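The Table Where Everything Lands

My kitchen table has not been fully clear since May, and I've stopped feeling bad about it. I eat at one end. The other end belongs to whatever came in the door, or out of a drawer, or is on its way to somebody else's house. At any given time that's soap, string, a bill, something wrapped, something that used to be wrapped, and a sponge. There's always a sponge!

I bring this up because I've spent a good part of the year asking people to let me look at their kitchen tables, which is a strange thing to ask, and almost everyone said yes and then tried to tidy up before I got there. I begged them not to. A tidied table tells you the person owns a fruit bowl. A table left alone tells you they have dry hands and a niece with a birthday.

The one I keep thinking about belongs to Conceição Frade, who lives upstairs from the old Kassab hardware store on the hill end of Edwood and has been covering her table in vinyl for as long as she's had a table. I grew up with vinyl tablecloths too (ours was lemons, then grapes, then a very sad Christmas one that stayed on until Easter) and I'd sort of filed them under things that went away, like milk delivery. They did not go away. Conceição buys hers off the roll at a place called Prillano, where you stand in the back with your measurements on a scrap of paper and a man with enormous shears asks if you're sure.

"Fifty-four wide, they nearly all are," she told me. "So you buy the cloth first and then you find out if you like your table."

She changes hers when it cracks at the corners or when she gets sick of it, whichever comes first, and sick of it usually wins. I asked what makes a good one. She thought about it a lot longer than I expected. It should be busy, she said. A plain one shows every crumb, and you end up serving the tablecloth instead of the other way around. A busy one forgives you. Hers is about as forgiving as they come: checks in white and a sandy beige, with starfish on the beige ones, and then, as if somebody at the factory still had ink left, teacups and gift boxes and orange fruit-like shapes wandering across the lot. Is it a beach cloth? Is it a tea cloth? I asked her and she said it was a kitchen cloth, and would I like some coffee.

I did want some coffee. She moved a few things over to make room for the cup, and that was when I got interested in the things.

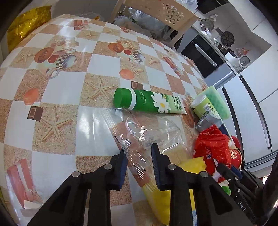 Hand cream, a green sponge and a present in red with white dots, all sharing the starfish checks.

The hand cream first. It's in a green and white tube with a daisy on it and the words Kamille Handcreme, and it lives on the table, she says, and has never once been in the bathroom. I understood that completely. Mine is next to the kettle. If you put hand cream where it's supposed to go you'll use it twice a year, but if it's lying right there while you wait for the rice, well, your hands are going to be lovely. Kamille is chamomile, for anybody whose German is as thin as mine, and I'm very fond of a tube with a big cheerful flower on it. Somebody decided tired hands deserved a daisy and I'd like to shake that somebody's (soft) hand.

Then the little light green pot beside it with a leaf on the label, tipped up against the scrubbing sponge like it was having a rest. I have a theory about small containers, and it's that they travel. A big jar stays on its shelf for ten years. A small one goes in a coat pocket, a purse, the car, back to the table, under the couch, back to the table again. Conceição says she does a roundup every so often and finds them in the same spots every time, and she no longer asks how they get there.

And the clear plastic bag! Everyone I visited had one. I don't mean shopping bags, I mean the crackly kind with the crimped seam that something came in. You can't quite throw it out, it's a good bag, it's see-through, you could keep things in it. I've got a whole drawer of them at home and I could not tell you one thing I've ever put in one. In my notebook from that afternoon I just have the word BAG underlined and a coffee ring next to it.

The red package was the part I was nosiest about. Conceição wraps at the kitchen table, as any sensible person does, and she's a crinkler. She likes the kind of wrapping that makes noise and doesn't hold a neat crease, because then you aren't expected to make a neat crease. Her daughter is a measurer, with tape on the inside where you can't see it, and the two of them can't wrap in the same room. I'm with Conceição. A present should look like somebody grabbed it and hugged it. She saves the good pieces afterward, smooths them out on the vinyl with the side of her fist, and puts them under the phone books she also saves.

I asked if it bothered her to have soap things and scrubbing things and presents all in together, and she looked at me as though I'd asked if it bothered her to have both feet on the same floor. The vinyl is the point, she said. You can put anything on it, you can spill anything on it, you take a cloth and it's done. She had a wood table in her first apartment and spent four years following people around with coasters.

She does have rules, it should be said. No shoes, not even new ones in the box. Nothing straight off the stove, or you'll melt a starfish (she's done it, on a previous cloth, a perfect ring the size of a saucepan). Scissors go back in the drawer. And once in a while the whole lot gets lifted onto the chairs and the cloth gets a proper wash with dish soap and warm water, then a dry towel, corners too, and then it all goes back. In more or less the same places, I noticed.

I stopped in at Prillano on my way home, just to look. They had a roll of Pivley, heavy stuff with a flannel back, printed all over with pears and little blue watering cans, and the man with the shears asked if I was sure. I bought enough for both ends of the table. The sponge is already on it.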